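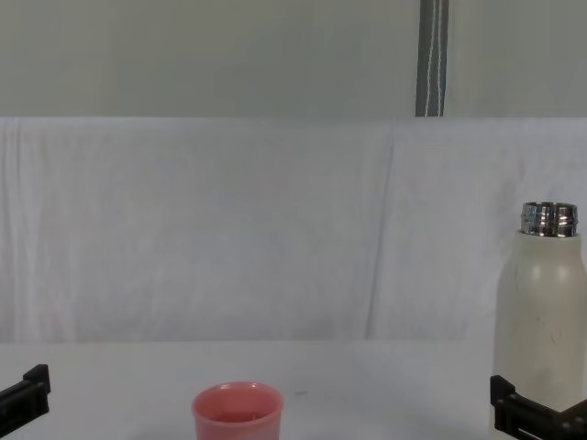
The two grippers at the Costach workshop, with the pink cup and the uncapped bottle used for checking them.

Last updated: Sat 18 September

Search this site Enter keyword Go

Home News Local Business Sports Contact

Costach robot gets its grip checked

COSTACH – Anyone who has ever put up a shelf and then stood back to find it leaning will feel for Flurina Zwahlen, who has spent a good part of this month getting the two arms of one robot to agree on where the table is.

Zwahlen looks after the two-armed machine at Ruchti, the small automation firm on the edge of town, and she was kind enough to let us stand by while she and her colleague Cleiton Vasconcelos went through its regular check. The robot came back into service in August after 420 hours of running, with new pads in both grippers, and it has needed a fair bit of patient fussing ever since.

The check itself is a homely sort of business. A plastic cup and a drinking bottle go out on a white table in front of a white cloth, and each gripper is brought in slowly, a little lower every time, while Vasconcelos keeps an eye on the motor readings and writes them down in pencil. The cup is the harder of the pair, he told us, as it gives when it is squeezed and a jaw that closes a hair too far will dent it.

"With the bottle you can be a bit rude," he said. "With the cup you have to ask nicely."

The left arm was the troublemaker this time. It had been stopping short on its way down, and Zwahlen traced the fault to a mounting screw that had worked itself loose at the wrist – a quick fix once found, though finding it took her most of an afternoon and a large pot of coffee. She then set the zero point again on both arms and started the check over from the top.

Ruchti replaces the pads every 3000 grips and wipes down the jaws at the end of each shift. Aurelia Auer, who runs the workshop, would like to see the next check done by the firm's apprentice, Kilian Marti, with Zwahlen close at hand. Marti has been practicing on the spare gripper at his bench and says he is looking forward to it, cup and all.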